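Veltimo two-finger gripper: a month of cables and boxes

Print this page | E-mail this to a friend

15 May 2026

I've been putting off this review, mainly because I kept changing my mind. The Veltimo is an all-black adaptive gripper with linkage fingers, and I've had it packing accessories - cables, power cords, leaflets - into cardboard boxes next to our older Stasum, which has done that job since January.

Cables are the part I cared about most. Anybody can pick up a nice square block!

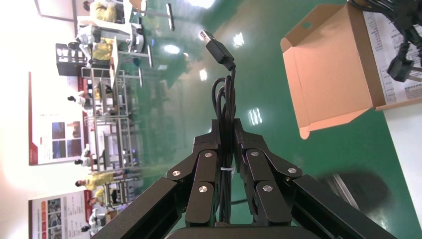

I set the grip force to 12 on the Berrada controller (its own scale, don't ask me what the units are) and left it there for the whole test. Out of 433 tries on bundled cables the Veltimo dropped 4, and I was so pleased I ran out and told everybody. The Stasum dropped a lot more, mostly the bundles tied a bit slack. Where the Veltimo annoyed me was the software. The setup menu is a maze, and it forgot my open width twice after a restart.

The textured fingertip pads are lovely, by the way. They grab without crushing, and they wipe clean with a damp cloth. I do wish the spare pads were cheaper - $151 a pair made me wince.
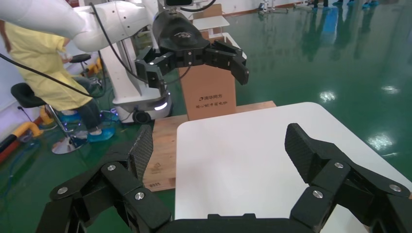 Can you run two of them close together?
With care. I gave each arm its own half of the work area and a shared zone that only one may enter at a time, and that cost me a little speed but saved my nerves.

Now, boxes. Thin cardboard flaps are harder than cables, and this is where I'd send you to look at a proper hand with jointed fingers. I tried the Natia hand too, and it's slower and fussier to set up, but it's kinder to a lid. Watch your cable routing whichever one you pick, and leave plenty of slack at the wrist. 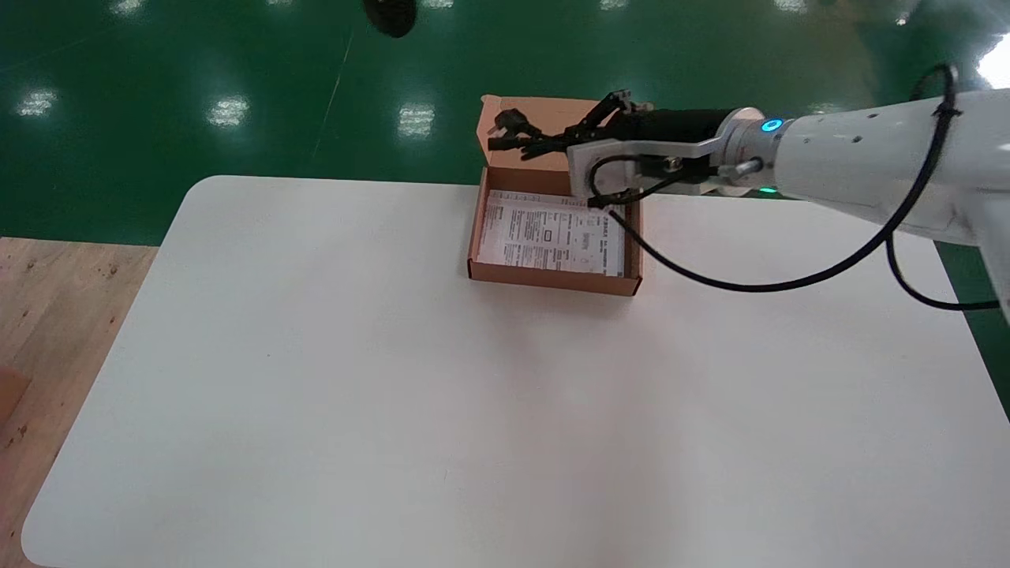

Marina Psarras wrote back that she'd skip the hand altogether and put longer pads on the Veltimo, which got her through the same kind of lids for a lot less money. I haven't tried the long pads yet, but I've ordered a set. For cables I'm keeping the Veltimo, menu and all.

Print this page | E-mail this to a friend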